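Ticket 1279 - left gripper pose drops out during handheld demos
Opened by: Philomena Antwi
Assigned: Bogdan Stoica
Status: open, workaround in place

Philomena, 9:40
Left gripper track jumps in replay. Right one fine. Happens when wrist rolls inward, pose freezes then snaps back. Lost 3 demos this morning on the fluffy object task. Restarted Mendeck, no change.

Bogdan, 10:05
Which marker cube? Is it tight on the mount? Also send me the log, not the summary.

Philomena, 10:20
Left cube, the one near the base. Tight, checked it twice. Log is in the Nadar folder. Grip width looks normal the whole time, its only the pose.

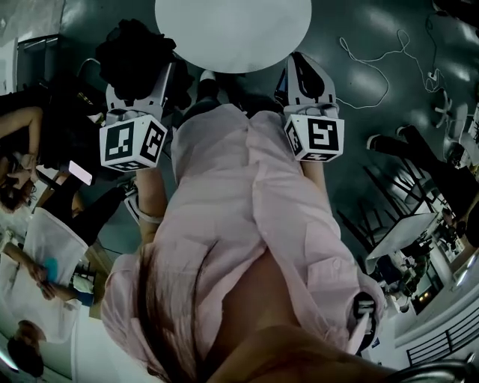 Tried slower rolls, keeping the cube faces toward the head camera. Better but still two dropouts in one run. Floor is shiny, could be glare? Just guessing.

Bogdan, 11:15
Looked at log. Exposure is on auto on your station, so it hunts every time you look down. Lock it at 3000 and redo the calibraton, both hands. Don't reuse the February file.

Philomena, 11:50
Locked, recalibrated. Next run clean. One after that had a short freeze at the pick, left side again. Keeping that one out of the training set.

Bogdan, 12:10
OK. Leave exposure locked. Aurelia has a spare cube, swap the left when she's back and rerun the same task. Not closing yet.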